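Home Modules Readings Assignments Contact

Unit 7: Interim Leadership and Disclosure in Listed Companies

Reading time: 4 min

7.1 Scope

These notes cover the period between the departure of a chief executive and the appointment of a permanent successor. Planned retirements were treated in Unit 6 and are mentioned only for comparison. The two cases used are Broltix (freight software) and Zorkholm (packaged foods). Read both case files before the seminar.

7.2 Terms

Acting: the officer holds the powers of the post while the incumbent keeps the title. Normal use is medical or personal leave.

Interim: the post is vacant and the officer fills it until a search ends.

Permanent: appointed by the board with no stated end date. The contract may still have a fixed term.

Press coverage mixes the first two freely. In written work, use the term that appears in the company's own filing and cite the filing.

7.3 What the board has to decide

At the first meeting after the event the board normally settles who holds signing authority, whether the chair takes on any executive duties, and what is said to the market. Pay for the acting or interim officer is often left to a later meeting. Where bank loans contain a key-person clause, the lender must be told within the period set in the loan agreement. Students tend to miss this point in the exam case.

Authority limits should be checked against the existing delegation schedule. A finance director who could approve contracts up to a certain amount does not gain the chief executive's limit by sitting in the chair. A resolution is needed.

7.4 Case A: Broltix

Broltix announced an acting chief executive in July, before the market opened. The statement ran to 82 words. It named the officer, confirmed that guidance was unchanged, and gave no date for the incumbent's return. A second statement followed after 4 weeks and changed the wording from "acting" to "interim." The company did not comment on the change.

Points for discussion: whether the second statement disclosed a new fact, and at what date the board could be said to have known it. Compare the board minutes (Appendix 2) with the text of the release.

7.5 Case B: Zorkholm

Zorkholm had no named deputy. The chair ran the company for 151 days while a search firm, Mottram, prepared a list of outside candidates. During that period the sale of the Gravar snack division was put on hold, and more than 648 supply contracts came up for renewal under the old approval limits.
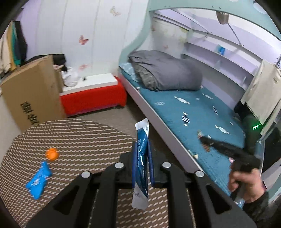 The renewals were signed by divisional heads, each inside his or her own limit. Internal audit later found that a number of them had been split into smaller agreements to stay under the threshold. No loss was reported. The audit report treats the matter as a control weakness caused by the vacancy, and the revised delegation schedule now includes a section on periods without a chief executive.

7.6 Preparation for the seminar

Write one page on either case. State the date on which you think disclosure was first required, and the document you rely on. Do not summarize the case file.

Units 6 and 7 are examined together. Unit 8 moves on to audit committees.

Back to top | Contact the course office | Copyright, Corporate Governance teaching group. All rights reserved.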